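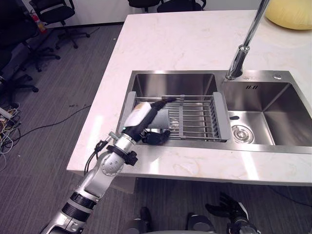
About us

Zurnitgate is a small company that gathers examples for robot learning. Our customers build the learning systems. We prepare the tasks, operate the robots and deliver the recordings, together with notes that say what was done in each one. Most of our tasks come from the home, and most of those from the kitchen.

We started in May 2017 with three people and one rented room in Jolstead. At that time we recorded only simple picking and placing on a flat table. The customers were satisfied, but their robots had difficulties as soon as the table became a real counter with a sink in it. So we bought a sink and a dish rack, and we built our first kitchen station. Today kitchen work is the largest part of what we do.

How we work

Every example is made by a trained operator who guides the robot arms and hands through the task from the beginning to the end. We call one such run an episode. An episode can be very short, for instance taking hold of a handle and lifting it from a rack, or it can have many steps, for instance clearing both sides of a double sink and wiping the counter after.

Before the recording starts, the operator reads a task card. The card says which object is used, where it must be at the start and where it must be at the end. It doesn't say how the hand should move between these two places. We want that the operators find their own way, and that the same task is done in different ways by different people. A system which has seen only one way of grasping a handle will not manage well when the handle is turned to the other side.

We keep failed episodes also. If an object slips, the operator continues and tries to take it again, and the episode receives the mark "recovered". If the task can't be finished, it receives the mark "not finished" and stays in the set. Some customers ask us to remove these. We do it if they wish, but first we explain why we would keep them.

Shiny things

Steel sinks, chrome faucets and wire racks are not easy for cameras. They reflect the lamps, and a thin wire can disappear against a bright background. In our first year we covered such surfaces with matte tape. We stopped this, as no family has tape on its faucet. Now we record with the reflections as they are, and we change the light between sessions so that the glare is not always on the same spot.

Toltar

Toltar is our own software for checking and labeling. With it, a reviewer watches each episode at normal speed, marks the moment when the hand closes and the moment when it opens, and writes one sentence in plain English about the action. Each episode is reviewed by a person other than the operator. When the two don't agree about the result, a third colleague decides.

The present kitchen collection has 241 different tasks, and for a standard order we deliver 2000 episodes. Smaller test orders are possible, and we recommend them to new customers, because the format of the files should be tried before the large work begins.

Where we are

We are still in Jolstead, now on the ground floor of the same building. Customers are welcome to visit, to try the controls themselves and to bring their own objects for the task cards. Please write to us some days before, so that we can keep a station free for you.

This page was last changed in August 2020.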